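论坛首页 > 机械臂与末端执行器 > 夹爪选型

捞鱼测试:平行夹爪夹细杆,到底该怪指尖还是怪控制器
楼主:阿尔滕塔什二号机 发表于 2021-09-25

用夹爪捏着小捞网的蓝杆去捞玩具鱼,腕部相机看着。指尖是黑色带斜角的那副,Kusine家的,靠近尖端已经磨花了。

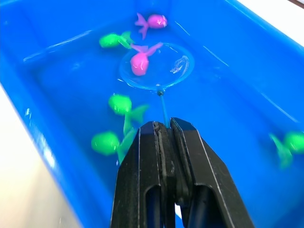

Erdal Uysal回帖说,细杆这种东西别指望平指面,夹得再紧也只有一条线在受力,网一入水杆子就想转,换带V槽的指尖再谈控制器。

楼主:V槽我有,Aswood的,夹杆确实稳,可换去捏薄片就成了摆设。我不想为了一根杆子养两套指尖。同一组动作各跑34次,平指尖杆子转了9次,V槽2次。

拧螺丝的鹅:所以你自己测出来V槽赢了,然后发帖问大家V槽好不好。

楼主:我问的是控制器!夹持力开高一档,那9次里有几次应该能救回来。

Duygu Uçar:不同意加力。这种细杆捏久了会变形,到时候你测的是杆子的寿命。先把入水速度降下来,水的阻力跟速度走,比换什么都便宜。另外腕部相机对着水面,反光那么亮,你的识别把高光当成过鱼没有?

楼主:当过。它对着一块反光捞得非常认真。

Erdal Uysal:加偏振片。

拧螺丝的鹅:偏振片装腕上,手腕一转角度就变了,一会儿灵一会儿不灵。我宁可在上方另架一个固定相机。

Erdal Uysal:固定相机会被机械臂自己挡住,你架过没有?

拧螺丝的鹅:架过,挡了,我再架一个。

Duygu Uçar:两位另开一帖吧。楼主先降速,指尖不换,再跑34次,把数贴上来。

楼主:行,今晚跑。力控那档我还是想偷偷试一下,大约3,000块的控制器,总得让它干点活。

联系版主 | 版权归发帖人所有 | 返回顶部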